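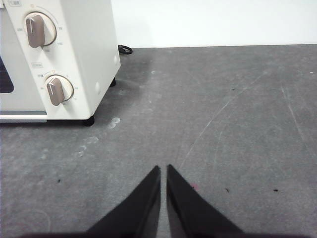
Teaching an arm to turn a toaster oven knob

Can a machine make toast yet? Sort of. Turning the knob is the hard bit, so start with that and leave the bread for later.

What you need: any arm with a two-finger gripper and a wrist camera, a cheap oven with round knobs, a bare patch of counter. Oven UNPLUGGED for all of this. Irina Preda's rule, now mine.

1. Park the oven against a wall. Otherwise it walks backward every time the fingers bump it. Check the feet havent shifted between runs.

2. Pick one knob. Don't try both the same day. Ours has a raised bar grip, much easier than a smooth dial.

3. Start pose. Fingers nearly closed, pointing at open counter next to the oven. Same pose every time, save it as home.

4. Approach slow. Open just wider than the grip, go in square to the panel. If you come in at an angle one finger touches first and drags the knob round before you've got hold of it. 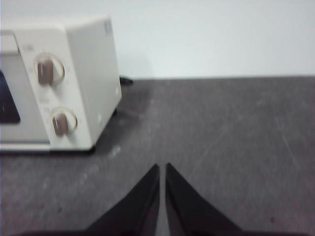 5. Close gently, then rotate the wrist. Wrist only. If the elbow joins in, you're pulling the knob off center and it binds.

6. Let go, back straight out, home. Look at the pointer yourself and write down where it landed. Don't trust what the log says.

7. Repeat 10 times before changing anything. I know. Do it anyway.

Our score on Saturday: 19 tries, two clean turns to the mark. Rest were slips or overshoots, and one just pinched air next to the panel. Teodor Stanciu at Flodville says train on 3000 recorded turns and it sorts itself out. Maybe. We havent got the hours.

Common problems

Slips off the bar: rubber tips, or squeeze a bit more. Bit more, not lots.

Overshoots: slow the last part of teh turn.

Worked yesterday, misses today: oven moved. Go back to step 1.

Door and tray are next, probably in May. For now breakfast is still my job.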